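Most of January has gone on the folding rig, so here are my notes before I forget which change did what. The idea is still the same: fold clothes by hand with a pair of handheld grippers, record it, and train the arms at home on the recordings. Deming Ren did the housings and I did the jaws and the wiring.

The first jaws were too stiff. They held a tea towel well enough but let go of anything thicker at the seam. I cut the spring preload and put softer pads on, from Lambert, and drops went down to 11 in a set of 101 folds.
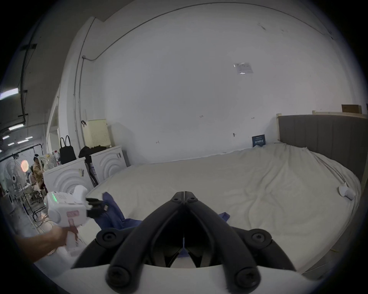
The other change was the trigger. Stuart Bloxham has bigger hands than me and kept hitting the stop early, so the travel is now 16 mm. It needed a new link and a slightly longer screw, and I had to redo the calibration on both tools.

## Shirts

Shirts are harder than towels. The sleeves go where they like and the middle catches on the sheet when you drag it.
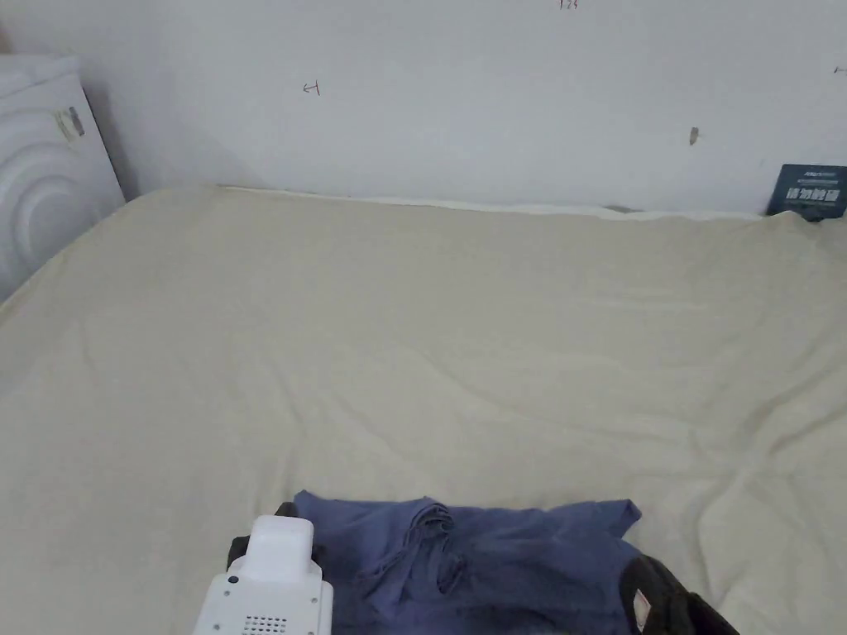 I've stopped trying to tidy everything before a recording starts. Perfectly laid out clothes taught the first model very little, and it gave up at the first wrinkle. A blue T-shirt bunched up in the middle, with one short sleeve out to the side, is a much better starting point. I only do a neat one now and then.

Tension was the next job, and I got it wrong for a week. 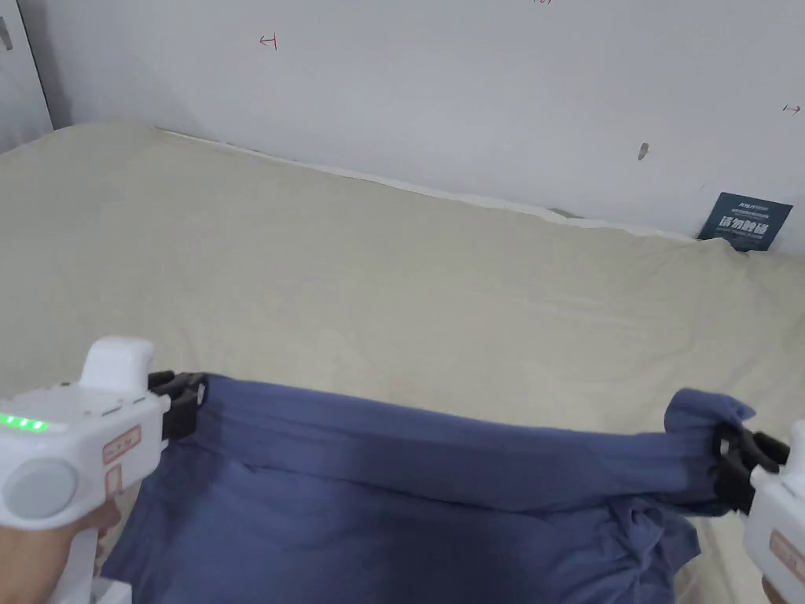 My first plan was to measure it with a load cell from Skondine, but the readings drifted and I took it out. Now I go by eye. With a jaw at each end and the top edge pulled fairly straight, long shallow creases run along the cloth, and I stop pulling there. Any further and the knit slips out of the pads.

The log stands at 1784 clips. Plenty of those are bad and I still need to go through them - probably in the evenings. 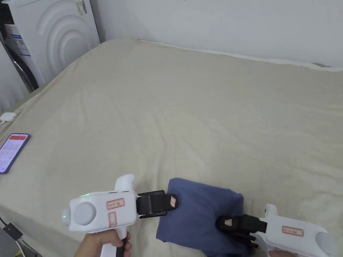
## Next

- Print spare jaw links
- Try the thinner pads from Suver
- Shorten the trigger screw
- Get Deming to check the left housing for cracks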